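Robotics club, evening, still at Fevthorpe

Practice again in the plumbing corner, and I am no more convinced than I was in April.

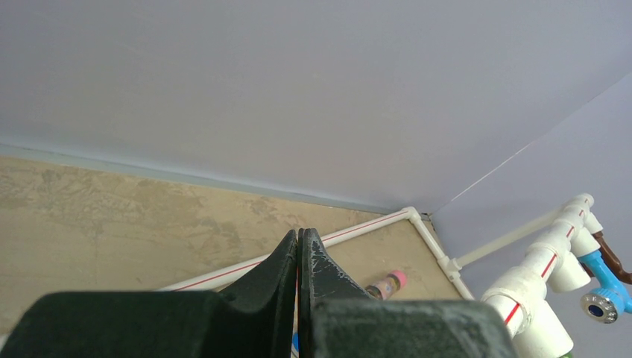 Stella Muriithi has decided our entry for Vollville will be a tap-turning task, on the grounds that every other team will be stacking blocks. Fine. I said at the start that a tap is a horrible thing to ask a gripper to turn and I say it again now, for the record, in my own diary where I can't be talked over. The blue one at least has a round handle to get hold of. The red-brown one beside it I would leave alone till the summer.

Blair Geddes says we need 500 practice runs before the model is worth testing. Last month it was 713. When I asked what had changed he said the Kinnear people had managed with fewer, but he hadn't read how, only heard it. We have logged 923 if you count everything, and I don't see why you would, as a good part of those were me learning which way the wrist goes.

Did my 8 tonight. Two I would call good. Three I would call good if I were Blair. The rest I marked as failed, and he wanted to know whether a half turn was "really" a failure. If I half turned off the tap at home my mother would have a view.

What bothers me more is that we only ever practise in the one corner, same grey wall, same dirty floor, same white pipes with the red stripe. Of course it looks clever there. Vollville will have its own pipes and its own lights and I want to see what it does then. I asked if we could at least turn the pipework round. Stella said after half term. She also said I should write up the grip section for the report, so that is my reward for complaining.

The Arkari software froze twice while saving. Blair says it's the laptop. It was the laptop before we changed the laptop.

Bus late, home by nine. Must find out whether the rules let us touch the arm between attempts, as Stella thinks yes and I'm fairly sure no.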